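March 13, 2019

**Equipment list for next financial year, first pass**

Felista wants a figure by the end of the month, so this is me getting it down before I ask anyone for quotes. Hyun-seo and Wafula, please write in the margin if I've missed something. Arms are not in this list. They come out of the capital request and Njoroge is dealing with that separately.

What I think we need for the glassware work:

- Spare fingertips, enough to change a full set on each gripper twice over. Stubbs do them at £60 a set. Jinura are cheaper but only sell by the box and we would be paying for sizes we can't use.
- A desk-height cable tray, covered, to go between the control desk and the table. Wurkcombe list it at £275 including brackets.
- Paper and tape for the table. Has been coming out of general stores, and stores have asked us to stop doing that. I have put £100 against it for the year.
- Glass. See below.
- A diffuser panel for the lighting. No price yet. Muthoni has one from her old bench that she thinks would fit, so this may drop off.

Not asking for: a new monitor, a second keyboard, or the lab trolley that was on last year's list. The trolley was turned down twice and I'd like the rest of this to go through.

Round glass on the taped table, from today:

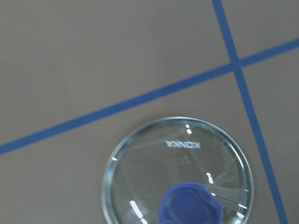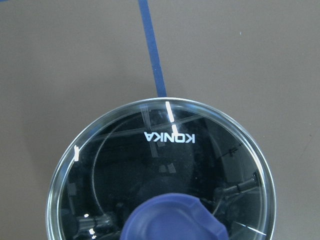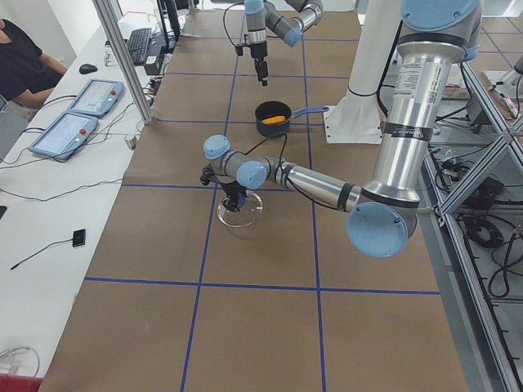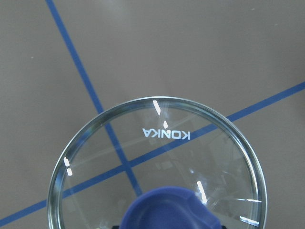 Cable tray is the item I expect to be argued with over, so the case for it goes here while I remember it. We lose time at every change of layout moving leads by hand, and the bolt-on tray can be lifted off in one piece when the table is re-papered. Stitlow quoted a floor channel instead, up to £200, but it does nothing for the desk side. In the wide view both pendants are lying on the desk with their leads running across towards the table, and that is the stretch the tray has to cover. There is also a tangle on the floor on the rack side, which a tray won't help with. Wafula suggested hook-and-loop ties for that and I agree, they can go under consumables.

On the glass. Clear glass is the whole point of the task, so swapping to plastic isn't an option, but I'd like one pattern bought in quantity so that a breakage doesn't mean starting again with something a different size. Plain if possible. Lettering such as the white print on the piece we have gives the wrist camera something easy to lock on to, and I would want plain ones alongside for comparison. Hyun-seo to ask Jinura whether they do the same diameter without print. If they only have printed, buy printed and we'll think again.

The glare needs sorting before we spend anything on cameras. Every wrist view has bright spots on the rim, and a better camera would just give us sharper ones. Try Muthoni's diffuser first.

To do:

- Stubbs: ask about carriage on fingertips, they left it off last time
- measure desk to table gap, twice, at both ends
- Wurkcombe lead time
- find out from Felista if ties and tape can share a budget line

Njoroge has the old spreadsheet. I'll put this lot into it once the Jinura reply is in.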